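ok thread on the sorting board because three people asked me Wednesday and I typed the same answer three times

it's a flat white board. blue parts go into slots. that's basically it. you put it on a table and someone puts the pieces where they go

mine started as a Plurnley kit, 39 bucks, then I lost half the pieces in a move and redid the rest myself. so no, I can't send you a link to the exact one, sorry

things I'd do different. draw the outlines on BEFORE you glue the raised plates down. I did it after and the pen kept bumping the edges. two of the outlines are wobbly and I see them every single time

pick one color for the parts. I had red, green and yellow in the first version and everybody just matched colors and never looked at the shape. all blue now. way harder, way better

dark table helps a ton. white board on a pale table and you lose the edge of it, especialy in the evening. I also hung a black curtain behind because the bookshelf back there was driving me nuts

little pegs are the worst part. they roll. they go under the couch. Müzeyyen Bayram told me to keep spares in a mint tin and she was right, I'm on my second tin

slots - sand them. a tiny bit more than you think. paint adds thickness and then the part that fit great yesterday is stuck and you're prying it out with a butter knife

paint is Sallatell matte, one can, still have most of it. let it dry overnight. I gave it 32 minutes once. fingerprints forever

someone asked if you can do it in cardboard. sure, for a week. the corners go soft and the pegs start leaning

also don't store it standing up. mine got a slight bend over August and I had to put 200 pages of old catalogs plus a cast iron pan on top to get it flat agian

will post the outline template tonight if I can find the file. if not tomorow. ok going to make dinner

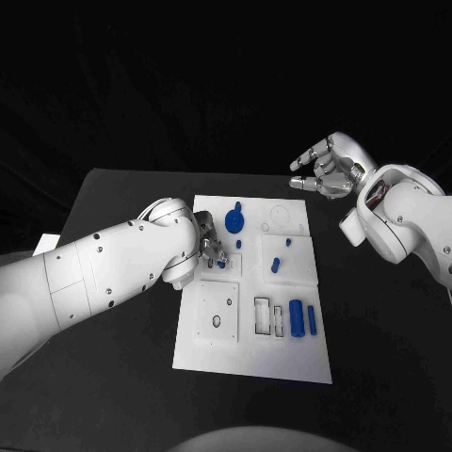
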